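Bamari Fund for Shared Workplaces
Progress report, second period
Project: Order in Plugs and Cords
Submitted by: Mulline Workshop House
Date: Wednesday, May 6, 2026

1. What we promised for this period

In our application we wrote that we will collect all the power strips, adapters and loose cords in the house, check them, and give each one a fixed place. The first period was mostly for the collecting. This report is for the checking and the sorting, and for the small part of the budget which is still not spent.

2. What was done

We collected from all the rooms on both floors. The list has now 40 entries. Of these, 25 are checked and may go back into use, and 10 are put aside for recycling. The rest wait for a second look, mainly because the rating on the underside is hard to read.

The work is done on the table with the flowered mat, where the small adapters are easy to find again. We decided to treat a strip and its adapters as one set. The white strip with the row of pale green and teal adapters is one such set, and it has one line in the list. The light blue strip is another. Single adapters, which do not belong to any strip, get their own line. 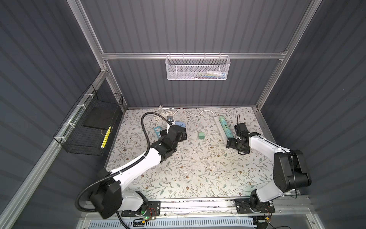 Omprakash Bhardwaj wrote to us after the interim note that one line for a whole set is convenient on the day of checking but makes trouble later, when one adapter moves to another room and the list still shows it in the old place. He asked us to mark at least the adapters with the number of the set.

We agree with this remark. The marking has started, and we will finish it before the end of June. For the marks we use paper labels from Gajewski, which were already in the budget under office material, so there is no extra cost.

3. Storage

The plan was one closed cabinet for everything. After the first weeks we changed to open baskets at the place of work, and the Fund accepted this change by e-mail. A basket with mesh lets the people see what is inside without taking everything out. The white one hangs from the crossbar at the back, the black one is fixed on the left side with cable ties. The closed cabinet will be only for checked cords which are not needed every week.

We must say that the long cords are still a weak point. A cord which is not tied comes quickly over the whole table, and then the short ones are lost under it. We bought 30 reusable straps from Trornis, but they came late and are not yet in use.

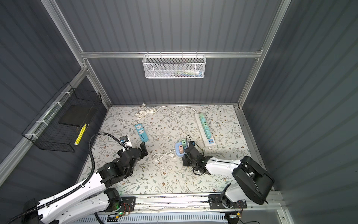

Sorting table with the white and the blue power strip.

4. Multi-outlet cubes

In the application we did not speak about cubes with several outlets, and in the collecting we found more of them than expected. They are practical on a desk. Our concern is that people put a cube into a strip, and then a second cube into the first. We propose a simple rule for the house: a cube goes only directly into the wall. The rule is written on one page and will hang near the cabinet. If the Fund has a text for this from other houses, we would be glad to receive it.

5. Budget

Almost all of the material money is used. The straps and the labels are paid. The cabinet is ordered and not paid yet, and we ask to carry this amount over to the next period.

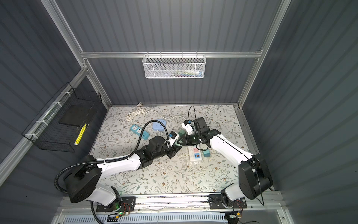

Plugs and adapters at the sorting table, second period.

6. Next steps

Finish the marking of adapters by set number.
Tie all cords longer than an arm and put them in the cabinet.
Second look at the entries with a rating that is hard to read.
Short introduction for the new users of the house in June, with the list printed.

We thank the Fund for the patience with the late delivery. Questions about the list can be sent to the workshop office.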